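28 Feb 2015

Wainwright to bring bed linen hire to 86 more guest houses

Laundry and linen firm Wainwright has signed a three-year agreement to supply and wash bed linen for small guest houses and holiday lets in Gokholm and the Bandumden valley. The first deliveries under the contract went out in January.

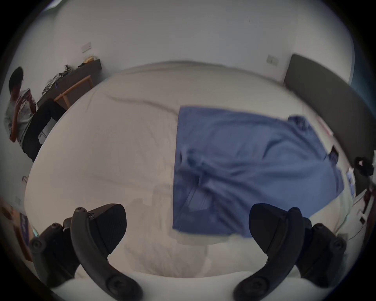
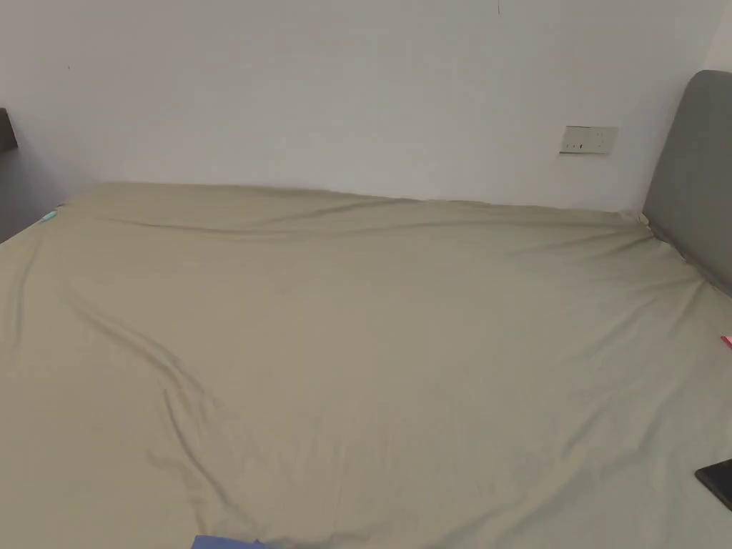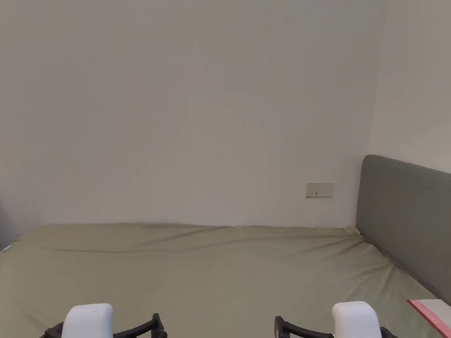 The agreement covers 86 properties that are members of the Flelotell booking group. Most have fewer than ten bedrooms, and until now each has either done its own washing or used a local launderette. Together they have 3,104 beds to make up in the peak season, counting cots and fold-out beds.

Under the new arrangement, each property hires its sheets, pillowcases, duvet covers and towels from Wainwright instead of buying them. Used linen is collected in numbered bags and a matching set is left at the same visit. Properties in Gokholm will have three visits a week between Easter and the end of the school holidays, and one a week for the rest of the year. Those in Bandumden will have two visits a week in the season and one every other week in winter, depending on the state of the upper road.

Owners can choose between two weights of cotton, in white only. Fitted sheets are offered in single, double and king size. Owners with older beds of an odd size have been asked to send in their mattress measurements, including the depth, before placing a first order.

The price is worked out per bed change - there is no joining fee and no charge for weeks when a property is closed. Normal wear is included. Lost items and items with stains that can't be removed will be charged at a fixed rate, which is printed on the back of the order form.

Wainwright has taken on extra drivers and added a second ironing line at its Gokholm laundry to handle the work. The company now employs 162 people, 99 of them at the Gokholm site. A small depot in Bandumden will hold spare stock so that a property which runs short can pick up extra sets without waiting for the next van.

A spokesperson for Wainwright said: "Small guest houses have told us for years that washing takes up more of their day than anything else. Our standard contract was written for large hotels and the minimum order was too high for them. We've dropped the minimum and changed the rounds to suit."

Flelotell said members were free to join or stay out. Properties that joined at the start can leave with one month's notice during the first year. After that the notice period is three months. Members that wish to keep their own duvet covers can sign up for sheets and towels alone.

Guest houses outside the booking group can also ask for a quote, though places on the Bandumden round are limited until a second van is in service there.

Notes to editors

Wainwright supplies linen hire, laundry and workwear cleaning to hotels, restaurants and care homes.

Flelotell is a booking group for independent guest houses and holiday lets. It takes bookings on behalf of its members and buys some goods and services for them jointly.

Order forms and price lists are available from the Wainwright office in Gokholm.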